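The Long Way Up the Hill

Walk out of Willby station on a match afternoon and you could miss the ground altogether. There's a bakery, a tire shop, a row of brick houses with their curtains half drawn, and then, between two of those houses, a gap no wider than a delivery van. Follow the scarves through it and the whole place opens up in front of you, steep and green and louder than any ground this size has a right to be.

I have been going to Clullon Park for 14 seasons and I still speed up for the last few yards. Everybody does. You hear the drum before you see the grass, and grown adults who have just been complaining about their knees start to jog.

Willby Town have never won the top division. They have never come close, if we're counting league tables, and the cabinet in the main stand has more photographs in it than cups. What they do have is a string of players who came for a season and stayed for most of their working lives, and a crowd that remembers every one of them by the way they took a throw-in.

The left back who made 579 appearances is the one you'll hear about first. He arrived as a winger, lost his pace by 25 and simply moved backward down the same touchline, getting better with every step. He scored nine goals in all that time. Ask in the bar beneath the main stand and you'll be told about all nine, in order, with salt shakers standing in for defenders. The best of them came against Londano on a frozen March night, a cross that drifted and drifted and dropped in at the far post. He always said he meant it. The Londano goalkeeper, who later coached at Willby for three years, always said he didn't, and the two of them kept up the argument at every club dinner.

Londano are the rivals, of course. The two towns share a river, a hospital and a bus route, and their supporters have married each other for generations, so derby week is a tense time at the breakfast table. The football is usually terrible and always wonderful. Tackles fly in from the first whistle, the ball spends a good part of the game in somebody's garden, and when it does go in the noise rolls right down the valley.

The capacity is 2000 these days, down from a good deal more when the hill end was just a bank of cinders and people stood wherever they could find a foothold. The terrace there is concrete now, with a roof that covers all but the front few steps. Regulars like those front steps best, rain or no rain. From there you can hear the center halves talking to each other, and some of it is even printable.

It's a fine time to be watching, too. The current side plays with a freedom I haven't seen in years. The fullbacks pour forward, the midfield passes its way out of trouble when it would be much easier to hoof it, and the two forwards (both came up through the youth team, both barely out of school) chase everything. They lost four of their first six games this season playing that way and got a standing ovation after three of them. Since then they have been climbing steadily, and the talk on the train home has turned to promotion, in whispers.

Much of the credit goes to the Khosravi Academy, which sits across the road behind the bowling green. It has one full-size pitch, one half-size pitch and a slope on both that teaches you a lot about weight of pass. Boys and girls train there from the age of eight, and the club's rule is that every first-team player takes a session each month. You can see what that does. The kids copy the captain's little stutter before a penalty, and when one of them makes the bench a few years later, half the hill end has already seen him play.

So go, if you get the chance. Go early, get a pie from the window nearest the turnstiles, and stand on the hill with the sun dropping behind the far goal. If they're a goal down with ten minutes left, so much the better. That's when the drum picks up.

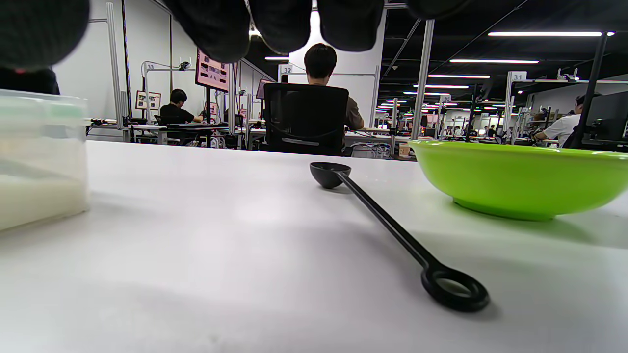

Getting to Clullon Park

The ground is a short walk uphill from Willby station. Turn left at the bakery and look for the gap between the houses. Street parking fills up by 1 p.m. on match days, and the Londano bus stops at the foot of the hill. Turnstiles take cash and cards, and the hill end is unreserved.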